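The Warranty Is Not for You

My mother kept every warranty card she ever got in a shoebox, and in her whole life she used one of them. It was for a toaster. The company sent back a different toaster, worse than the first, and she wrote the date on the bottom in marker so she'd be ready next time. There was no next time. The company had gone under by then.

I thought of that box last April, when a man at the Caltance counter asked whether I'd like three more years of coverage on a washing machine. The machine cost $956. The coverage cost $81. I said no, and he gave me the look a doctor gives a smoker.

What does the $81 buy? I asked for the terms, and he had to go in the back to find them. Seals aren't covered. Hoses aren't covered. Knobs, filters, light bulbs and "fasteners and small hardware" aren't covered. Damage from hard water is your own fault, and so is damage from a floor that isn't level. The motor is covered, and the motor is the part least likely to quit in the first three years, as anyone who fixes these things will tell you.

Ulla Kinnunen fixed them for most of her working life and she did tell me. Her calls were nearly all small stuff. A bolt backs out, the drum starts to knock, the owner keeps running it until something expensive breaks. Then the claim goes in and gets turned down, and the letter blames the bolt.

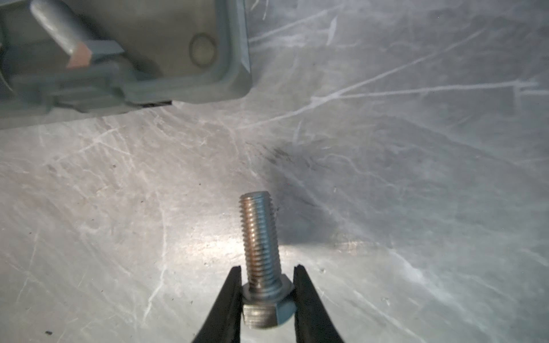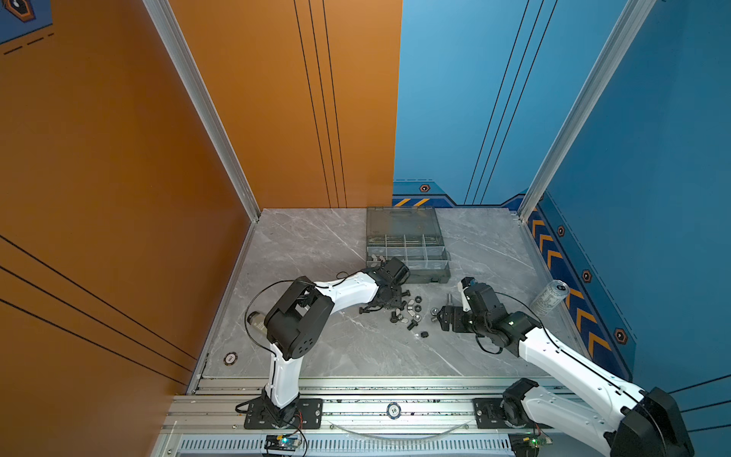
I don't say the companies are crooks. They are selling a bet, and they wrote the odds. My complaint is with the word "protection," which has been stretched to cover a great deal of nothing. A neighbor of mine, Godfrey Mohamedi, bought the plan on his dishwasher and says it lets him sleep. Fine. I asked him what it covers and he didn't know. He has paid for the feeling, and maybe that's worth something to him, but it should be sold as a feeling.

The usual answer is that people can read the terms. Can they? Mine were in gray type on gray paper, and the phone number for claims was for a different company, one called Stetura, that had taken over the plans from the first one. The woman who answered was polite. She couldn't tell me whether a hose was part of a pump.

I'd like to see one rule. Put the list of what isn't covered on the front, in the same size type as the price, and let the clerk read it out loud before he asks. I doubt many stores would volunteer.

The washer is running as I write. It knocks a little on spin. I have a wrench and I suppose I'll look at it Saturday.

Recent columns
Who Asked for the Loyalty Card?
Free Shipping and Other Tall Tales
A Second Look at the Salgado Parking Plan
The Trouble With "Lifetime"
Letters: Aurora Bastos on Tipping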